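Rendance Center for Brush Arts
Studio Assistant, Calligraphy Program (part-time)

Location: Ivville campus, second floor studios
Reports to: Program Manager, Adult and Youth Classes
Schedule: 20 hours per week, afternoons and evenings
Start: July

Position Summary

The Rendance Center for Brush Arts offers year-round instruction in Chinese and Japanese calligraphy to adults, teenagers, and children aged 9 and older. The Center seeks a Studio Assistant to prepare rooms and materials for class, maintain the brush collection, and support instructors during beginner sessions. The position is based at Ivville, with occasional duties at the Abreu Street annex.

The Studio Assistant is responsible for the condition of two teaching rooms and the adjoining supply room. Beginning students practice stroke order on water-writing mats before moving to ink and paper. Each place must be set before students enter, with a mat, a water dish, a folded cloth, and brushes suited to the lesson. Intermediate classes use ink, felt underlays, and practice paper drawn from the supply room.

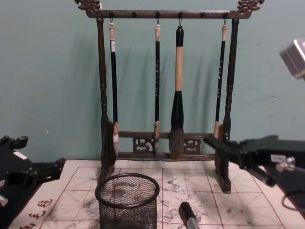

Brushes used with water and brushes used with ink are stored separately and must not be exchanged between classes. After each session the assistant rinses all brushes that have been used with ink, shapes the tips by hand, and hangs them with the bristles down until fully dry. Brushes with loose heads, split handles, or worn hanging loops are withdrawn and entered in the repair log. The collection currently numbers 500 brushes, many of them donated, and includes large brushes reserved for the wall scroll course.

Duties

Set up and clear student places for up to 2 classes per shift.
Clean, dry, and store brushes, ink stones, water dishes, and paperweights.
Wipe down water-writing mats and store them flat.
Dust brush racks, including carved and turned parts, with a soft dry brush. Household polish is not permitted.
Count paper stock monthly and submit orders to the supplier, Oneck Paper.
Assist beginners with grip, posture, and placement of materials at the instructor's direction.
Prepare student work for the annual exhibition, including mounting and labeling.

Qualifications

Required: a high school diploma or equivalent; experience handling art materials in a studio, school, shop, or museum; the ability to stand for long periods and to lift boxes of paper weighing up to 75 pounds with the use of a cart; and a courteous manner with students of all ages.

Preferred: at least one year of calligraphy or ink painting practice. Reading knowledge of Chinese or Japanese is helpful for sorting labeled brushes and supplies but is not a condition of employment. Training in brush care is provided during the first month.

Compensation and Benefits

The position is paid hourly according to the Center's published scale for studio staff. Employees may attend one course per term without charge, subject to space, and receive a discount on materials purchased through the Center. Paid leave is earned from the first day of work.

How to Apply

Applicants should submit a cover letter, a resume, and the names of two references to the Rendance administrative office by mail or in person. Samples of calligraphy may be included but will not be returned. Applicants selected for interview will be asked to complete a short practical exercise in setting out a student place and cleaning a brush.

A background check is required for all positions involving classes for minors. The Center is an equal opportunity employer. Applicants who require an accommodation during the hiring process should notify the office when applying.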